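Workshop > Troubleshooting log > Automatics > Running fast after service

April 25, 2018
By Renji Hoshino

Ticket 231: Dretard automatic gaining time after a full service

Status: closed

Reported: watch came back on the bench four days after pickup. Owner wears it daily, takes it off at night and leaves it dial up. Gaining more than a minute a day. It left us at plus four seconds, so this one had my full attention!

The watch is a Dretard diver from the first Innes-cased batch, case number ending 1001, with the in-house automatic inside. I love these. The rotor has a lovely weight to it and the bridges are finished far better than they need to be at the price.

First check, timing machine, dial up: plus 74 seconds, amplitude low, and the trace all over the place. Crown down was worse. A jump that big in four days made me think of magnetism before anything else, so I put it over the compass and the needle swung right around. Great, I thought, ten-minute job. Two passes through the demagnetizer, needle still, back on the machine.

Plus 35.

Better, but still way off, and now the trace was clean, two nice parallel lines. So there was a second fault hiding under the first one, and I got a bit excited, because those are the fun tickets.

Case back off. Regulator pins hadn't moved, my witness mark from the service was still lined up. Hairspring looked flat from the side. Then I got the loupe in close from above and watched it breathe – two of the outer coils were touching on every swing. Just a kiss. That shortens the working length of the spring and the watch races. 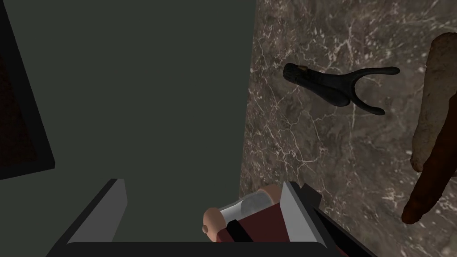 Yoshinori Tanabe asked whether it could be oil on the coils and not a bend, and whether I had cleaned the spring before reaching for the tweezers. I hadn't. Good call! Balance out, spring through Doneo solvent, dried, under the microscope again. There was a faint film on the outer coil, right where they met. My guess is I over-oiled the upper balance jewel and it crept, which is on me. I took the cap jewel out, cleaned the setting and oiled it again with a much smaller drop.

Back together, full wind, left for an hour:

Dial up plus 5
Dial down plus 6
Crown down plus 2
Crown left plus 3

Amplitude back where it belongs. Ran it on the Jotano winder overnight and it held. Beautiful little movement – it really does want to keep time if you let it.

Parts used: none. No charge to the owner. I've asked him to keep it off the speaker he uses as a nightstand.

Comments

Gizella Szalai
Had the same thing on one of mine last August and replaced the whole balance before I thought of washing it. Kicking myself now. Which oil do you use on the cap jewels?

Renji Hoshino
The thin synthetic, same as for the escape wheel pivots. It only takes a speck.

Yoshinori Shimada
Did you check the rate at 24 hours as well as at full wind?

Renji Hoshino
Yes, plus 7 dial up. I'm happy with that.

Serpil Duman
The speaker!! Mine sits on the tablet cover every night. Going to move it.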